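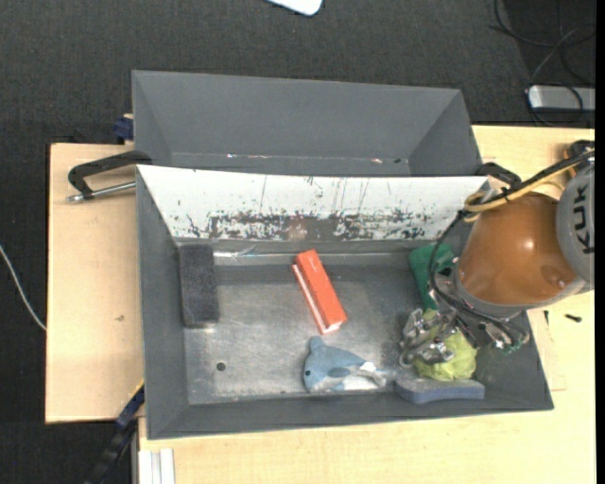
What is the best way to sort out a bin full of odds and ends? Take everything out, wipe the bottom, and only put back what you have used since spring.

I wrote that in the front of this book in November and have finally followed it. Started at the grey bins after breakfast. The front one has had a sponge and a long orange-red box in it for as long as I can remember, and I went past them every morning without thinking. The white panel on the far side is badly scuffed, with the worst of it along the lower half. I thought about painting it and decided against it. Paint would only chip off again.

The shelves took longer. I found the receipt for the Brorkell heater, which I had given up on, and three tape measures. Kept two. The third had lost its first few inches and was no good to anyone. The screws went into jam jars by length, except the brass ones, which I put in a tin because there were so few.

Stopped at 11 for tea and rang the tip at Millthorpe. They take old paint now but only if it has set hard, so the tins stay here with the lids off until it does.

Drove over to Toldale after lunch for drawer liners and a new dustpan. 41 miles there and back, which is a lot for a dustpan, but the shop here has shut. The liner comes in a roll 695 cm long and I needed 548 by my sums, so there should be enough left for the kitchen. The man at the till said to let it lie flat overnight before cutting. It is on the landing now with a book at each corner.

The Escobar catalogue had come when I got back. They want far too much for a plastic tray with dividers. I shall use the cutlery one from the old flat.

Still to do: the drawer under the window, which sticks, and the bag of cables. I have said I will go through the cables before Christmas. Soup for supper, bed early, left hand sore from the jar lids.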